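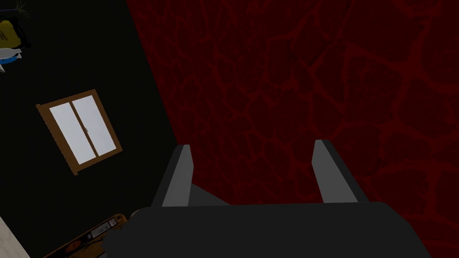
Simulated view from behind the gripper, fingers open, over a red patterned surface.

Endadside Demonstration Collection: Frequently Asked Questions

The Endadside collection is maintained by the Baek Laboratory at Minville, with a second collection site at Barkport. Answers on this page apply to both sites. Questions about employment and room access are handled by the site offices.

What is being collected?

The collection consists of demonstrations of simple household tasks, performed by trained operators in a simulated environment. Each demonstration pairs the rendered views with the commands the operator gave at each step. The learning system is trained to predict those commands from the views and from a short written instruction.

How large is the current release?

The current release contains 289 accepted demonstrations. Rejected demonstrations are stored separately and are available to project staff on request.

Why is the work done in simulation?

A simulated room can be reset to the same starting state as often as required, and its colors, surfaces and lighting can be changed between sessions. The laboratory does not claim that a policy trained on this collection will perform equally well on physical equipment. Groups intending such use should plan their own tests.

Why do the rooms have unusual colors and dim lighting?

Floor, wall and furniture finishes are drawn from a shared library and are not matched to one another. Strong patterns and low light are included on purpose, so that the system does not come to depend on one appearance of a room. Operators should not report an unattractive room as a fault. A surface that flickers or disappears should be reported.

Why does the room appear tilted in some views?

The gripper view turns with the gripper. When the hand is angled steeply, windows and walls will lean accordingly. These views are kept in the record without rotation or cropping. Operators who find the tilt uncomfortable may take a break at any time between demonstrations.

May a demonstration include moments when the gripper holds nothing?

Yes. Approach and withdrawal are part of the task and must be recorded in full. Operators should move at a steady pace and avoid long pauses. A pause of more than 4 seconds is marked for review.

How is a demonstration accepted?

Each demonstration is reviewed by two people, neither of whom recorded it. Both must agree that the written instruction was carried out and that the record is complete. Where they disagree, the demonstration is rejected and may be recorded again.

Should failed attempts be deleted?

No. Operators should end the recording, select "Not completed" and add a brief note. If an object is dropped and picked up again within the same attempt, the recording should continue, and the reviewers will decide how it is labeled.

Is personal information included?

The released files contain no operator names, voices or images. Each site keeps a separate list linking operators to session codes for payroll purposes, and that list is not shared with outside groups.

How may an outside group obtain the collection?

Requests are submitted on the access form and must state the intended use. Signed forms may be returned to either site. Access is granted to the group named on the form and may not be passed on to others.

How are errors reported?

Please send the session code, the step number and a short account of the problem to the Endadside help desk. Corrections are included in the next release, which is planned for June. Files already downloaded are not updated automatically.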